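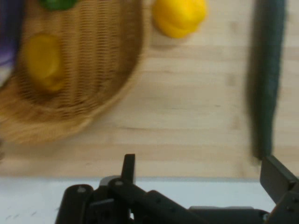

## Allotment, November

Quick one, kettle's on. Finally off the waiting list!! Plot 61, down the far end by the railway fence. Three years of asking and then Finbarr rings on Friday teatime like it's nothing.

State of it: brambles, half a shed, couch grass everywere. Soil's decent underneath though. Black, crumbly, loads of worms.

Plan so far. Broad beans in before the frost, garlic too. Peppers next year if I can get a greenhouse up, the shop ones are daft money now. Yellow ones especially.

Nuala says don't dig, just cardboard and muck on top. Shahzad says dig. They've been at it for 20 years apparently. I'm digging half and covering half, sorry both.

Need: gloves, a proper fork, a water butt. If anyone has a spare one let me know, I can collect form town most evenings.

Right, tea.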